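## 4 遥操作示教

本章说明如何使用 Dalterine 主手控制器,在 Trovgate 示教环境中以遥操作方式录制任务示范。手动拖动示教的步骤见第 5 章。操作人员应先完成第 3 章规定的安全确认,并取得示教权限。

本章所述步骤同时适用于仿真工作站与实体工作站。仅适用于其中一种的内容,均在条目前标注“仿真”或“实体”。

### 4.1 准备工作

1. 启动 Trovgate 主程序,以示教账户登录。普通操作账户可以查看录制结果,但不能新建示范。
2. 在“工程”菜单中打开目标工程。新建工程时,工程名只能使用字母、数字和下划线。
3. 将 Dalterine 主手控制器平放于桌面,接通电源,等待状态灯由闪烁转为常亮。
4. 在“设备”页确认主手与从动机械臂均显示“已连接”。若主手未列出,检查控制器与主机之间的通信端口,默认端口号为 547。
5. 选择“示教”>“遥操作”,进入示教界面。
6. (实体)确认急停按钮已复位,并处于操作人员伸手可及的位置。

> **注意:** 同一时间只允许一台主手控制一台从动机械臂。切换主手之前,应先断开当前连接,不得直接拔除通信电缆。

### 4.2 主手零位校准

每次开机后,以及更换夹爪或腕部相机后,均须重新校准零位。未校准时,“开始录制”按钮不可用。

1. 双手松开主手,使其回到自然静止位置。
2. 在示教界面点击“校准”>“主手零位”。
3. 按界面提示,将手柄依次移至各轴极限位置,每到一处稍作停留,待提示音响起后再移向下一处。
4. 将扳机完全捏合,再完全松开,重复 2 次。
5. 点击“保存”。校准数据写入当前工程,不影响其他工程。

> **小心:** (实体)校准期间从动机械臂处于保持状态,但伺服电源未切断。人员不得进入工作区域。

### 4.3 腕部视角检查

腕部视角与夹爪一同运动,是训练策略模型的主要输入之一。开始录制之前,应确认夹爪在该视角中可以辨认,且开合动作与扳机一致。

1. 在“视图”栏中选择“腕部”,并将其设为主视图。
2. 松开扳机,使夹爪张开。两指应分别向左上方和右上方伸出,指间留有明显空隙。
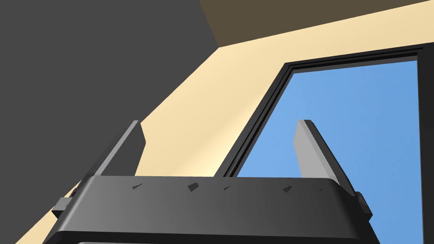
3. 缓慢捏合扳机,观察两指是否同步靠拢。若一侧手指明显滞后,停止操作,按 4.6 节处理。
4. 缓慢转动手柄,观察背景的移动方向。手柄左转而视角右转时,应在“映射”页中更正方向设置。
5. 将夹爪移至任务起始位置,确认目标物体已进入腕部视角或固定视角中的至少一个。

**夹爪朝向墙面或窗户时,是否需要调整姿态后再录制?**

需要。录制应从任务起始姿态开始,使目标物体至少出现在一个已启用的视角中。朝向墙面或窗户的片段不含操作信息,若已录入,应在 4.5 节的检查步骤中裁去。

### 4.4 录制示范

#### 4.4.1 设置录制参数

1. 点击“新建示范”,在“任务说明”栏中用一句完整的话写明任务,例如“将方块放入左侧托盘”。同一任务的各条示范应使用相同的说明文字。
2. 在“最大步数”栏中输入 700。达到该步数时,录制自动停止,已录数据予以保留。
3. 在“记录内容”栏中勾选腕部视角、固定视角、关节位置与夹爪开度。
4. (仿真)勾选“随机初始位置”,使目标物体在每次重置后出现在允许范围内的不同位置。
5. (实体)按工程附带的摆放图布置物体,并由操作人员在界面上确认。

#### 4.4.2 执行录制

1. 将夹爪移至起始姿态,保持静止。
2. 踩下踏板或点击“开始录制”。界面右上角出现红色标记后方可移动手柄。
3. 以平稳的速度完成任务。接近物体时应放慢速度,避免在物体上方反复试探。
4. 捏合扳机夹持物体。扳机行程与夹爪开度成比例,持续过度用力不会增大夹持力。
5. 移动至目标位置,松开扳机,将夹爪退至离开物体的位置。
6. 再次踩下踏板或点击“停止录制”。
7. 在弹出的对话框中选择“成功”“失败”或“作废”。选择“失败”时,应填写原因。

> **注意:** 标为“失败”的示范仍会保存,可用于后续分析,但默认不进入训练集。标为“作废”的示范将移入回收区。

> **警告:** (实体)录制过程中如发生碰撞、异响或物体坠落,应立即按下急停按钮。不得试图以手柄操作挽救动作。复位前须由具备维护权限的人员检查机械臂。

#### 4.4.3 操作要求

- 每条示范只包含一项任务。任务由多个阶段组成时,应在工程中预先定义阶段,并在录制时用手柄侧键标记阶段切换。
- 操作人员中途需要停顿时,应停止录制并将该条作废,不得长时间保持静止后继续。
- 多人轮流操作时,每人应使用各自的账户登录,以便按操作人员筛选数据。
- 更换操作人员后,应重新执行 4.2 节的校准步骤。

### 4.5 回放与检查

录制完成后,应在当班结束前检查全部新增示范。

1. 打开“示范列表”,选中待检查的条目,点击“回放”。
2. 同时显示腕部视角与固定视角,确认两者时间一致。
3. 拖动时间轴,检查夹爪开度曲线。曲线应与手指的开合相符,不应出现突变。
4. 使用“裁剪”工具去除首尾的静止片段及与任务无关的片段。裁剪不改变原始文件,可随时还原。
5. (实体)如回放需驱动机械臂,应将速度倍率设为最低档,并清空工作区域后再启动。
6. 检查无误后点击“提交”。提交后的示范由只读权限保护,修改须由工程管理员撤回。

提交的数据以 Arumugam 格式保存于工程目录下的“demos”文件夹。需要交由 Ukance 训练模块使用时,在“导出”页选择目标模块,系统将自动完成格式检查。

### 4.6 常见故障处理

| 现象 | 可能原因 | 处理方法 |
|---|---|---|
| “开始录制”按钮呈灰色 | 未完成零位校准 | 执行 4.2 节全部步骤 |
| 提示代码 434 | 主手与主机通信中断 | 停止操作,检查电缆与端口设置后重新连接 |
| 夹爪两指不同步 | 夹爪参数与型号不符 | 在“设备”页重新选择夹爪型号并校准 |
| 腕部视角无画面 | 视角未启用或相机未连接 | 在“视图”栏启用;(实体)检查相机接头 |
| 手柄方向与运动方向相反 | 轴向映射设置错误 | 在“映射”页更正后重新执行 4.3 节 |
| 回放时视角不同步 | 录制时主机负载过高 | 将该条作废,关闭无关程序后重新录制 |

按上表处理后故障仍未消除的,应停止使用该工作站,在“帮助”>“导出日志”中生成日志文件,连同工程名和故障发生时的操作步骤一并提交技术支持部门。

### 4.7 结束操作

1. 确认所有示范均已提交或作废。
2. 将夹爪移至停放姿态,松开扳机。
3. 在“设备”页依次断开从动机械臂与主手控制器。
4. (实体)切断伺服电源,并在交接记录中注明机械臂状态。
5. 退出 Trovgate 主程序,关闭主手控制器电源。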